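自制橙子果干教程：烤箱版，不加糖也好吃

去年夏天我在朋友Ferhat Toprak家喝到一杯橙片红茶，杯子里泡着一片他自己烤的橙干，香得我当场就问怎么做的。他说很简单，低温慢慢烤就行。我回家一试，第一盘全糊了，第二盘外面硬里面黏，放了几天还长毛……折腾到现在总算摸出点门道，写下来给想试的朋友参考。

先说买什么橙子。我一般挑皮薄、捏着硬实的，太软的一下刀就塌，切不成片。个头中等就好，太大的一片占半个烤盘，心疼电费。柠檬、血橙也能用同样的办法做，柠檬会干得快一点，记得早点去看。苹果我也烤过，不过那个要泡盐水防变色，以后单独写吧。

洗橙子这步别偷懒！皮是要一起吃的，而且好多橙子外面打了蜡。我的做法是先用温水冲一遍，抓一把粗盐搓，搓到手感有点涩，再冲干净，用厨房纸擦干。擦干很重要，湿着切特别滑，我就是这么切到手指的。

切片的厚度我试了好几种，最后固定在半厘米左右。太薄了会粘在油纸上，一揭就碎；太厚了中间老是干不透。刀一定要快，我用的是一把Jultard的锯齿面包刀，本来是切吐司的，切橙子意外地顺手。两头带厚皮的部分别扔，可以煮水喝，或者丢进冰箱去味。有籽的顺手挑掉，烤完再挑就把果肉扯破了。

切好以后先铺在厨房纸上，上面再盖一张，轻轻按一按吸掉多余的汁。我以前嫌麻烦跳过，结果烤的时间多出一大截。

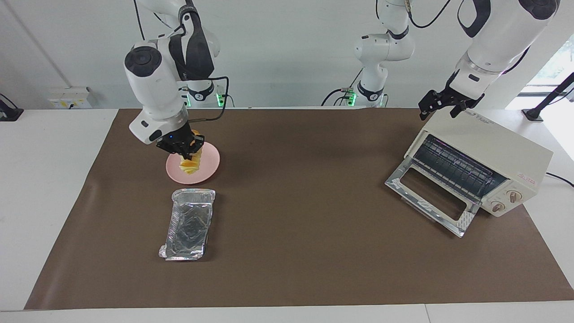 接下来是烤。我家是一台老Tuncer烤箱，温度旋钮不太准，所以我另外买了个烤箱温度计挂在里面，强烈建议你也买一个，比换烤箱便宜多了。预热到92度，有热风功能就开热风。橙片最好放在烤网上，下面垫个烤盘接汁水，上下都能透气。没有烤网就铺油纸，片和片之间留点缝，别叠着。

总共要烤6个小时，听着吓人，其实中间基本不用管。我每隔2个小时去翻一次面，顺便把烤盘前后调个头，因为我那台烤箱里面比外面热。烤箱门我会夹一把木勺，留条小缝让水汽出去（门能不能这样开着，先看看你家烤箱的说明书，有的型号一开门就停机）。烤到后半段屋里全是橙子味，我妈每次都要进厨房转一圈。

怎么判断好了没有？拿一片出来晾凉再捏，热的时候都是软的，不准。晾凉以后果肉不粘手，边上的皮能掰动，就差不多了。要是中间还黏黏的，放回去再烤半小时，别着急升温，一升温颜色就发黑，味道也发苦。我第一盘就是这么没的。

全部烤完以后关火，让它们留在烤箱里慢慢凉透，我通常直接放过夜。一定要凉透再装罐！带着热气封起来，罐壁上会起水珠，过几天就等着长毛吧。我用的是Mondo的密封玻璃罐，里面丢一包食品干燥剂，放在橱柜里避光的地方。头几天每天看一眼，要是发现橙片变软了，倒出来回炉烤一烤还来得及。已经长毛的就整罐扔掉，别舍不得。

吃法嘛，最简单就是泡水，一杯放一片，加点蜂蜜，冷泡热泡都行。我最喜欢的是配红茶，茶先泡好，再放橙干，焖一会儿再喝。也可以把半片蘸上融化的黑巧克力，放在油纸上等它凝固，撒一点点海盐，拿来送人特别有面子。去年我就装了几袋送同事，还有人问是在哪家店买的，得意了好几天。

最后回答一下老有人问的：空气炸锅行不行？行，但是要看最低温度能不能调下来，而且风太大，橙片会被吹得飞起来，上面得压个小架子。我借过我姐的Brokier炸锅试过一次，一锅放不了几片，颜色倒是挺漂亮。专门的果蔬烘干机我没用过，有用过的朋友欢迎在下面留言告诉我值不值得买，我家厨房台面实在快放不下了。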